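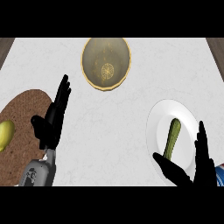 Subject: Re: Hand budget for the kitchen bench, and what to order first
Date: 1/18/21

Thanks for putting the first draft round. I've read it against last year's spending and have some comments. The earlier message is quoted below so that people who joined the list since can follow.

> We have to give Stekgate a spending plan before the end of March.
> My proposal is to buy two arms and two five-fingered hands now,
> from Vanadell, and sort out the bench, the mounts and the spares
> from whatever is left. The simulated kitchen is already going with
> a pair of hands so it makes sense to match it. Does anyone object
> to ordering everything in one go? The quote runs out in 2 months.

I don't object to two arms. I do object to ordering everything in one go.

The simulated kitchen has cost us very little so far. We can put out a bowl, a plate, a lemon and a pickle, move them about and start again as often as we like. None of that wears out a finger joint. On the real bench it will, and the draft has no line for it. Mondal quoted us 1487 for a single replacement finger set, before delivery, and I would want two sets on the shelf from the first day. When we had the old gripper we lost 4 weeks waiting for one small part, and that was a much simpler thing than a hand.

My suggested order is:

First, both arms and the right hand only. Most of the single-object picking tasks can be done with one hand. If the wrist mount turns out to be wrong we will only have got it wrong once.

Second, the bench. The worktop in simulation is marble. I don't think we need marble, but we do need something pale and hard with a similar finish, and it has to be bolted down. Ellell can cut a top to size and I have asked them for a price. Please don't let this one slide to the end, as the arms can't be mounted without it.

Third, the left hand, once the first has done a decent run. Vanadell say they will hold the price on a second hand if we put it on the same order with a later delivery date. I have that by phone and have asked for it in writing.

On the small things: crockery and food should have their own line. It is not much money, but last year it all went through petty cash and took ages to claim back. Real fruit goes off, so allow for buying it again every week, or get plastic ones and accept that they weigh less. I'd sooner pay for real.

I would also keep back about 20 per cent of the total for things we haven't thought of. The draft has nothing held back at all — I know that makes the sums look tidier, but Stekgate did not query it last time we asked.

Could whoever has the spreadsheet add lines for spares, bench top and consumables, and send it round again? I can fill in the Ellell figure when it comes.

One question I can't answer myself: does the Vanadell quote include the controller for each hand, or is that extra? The wording can be read either way.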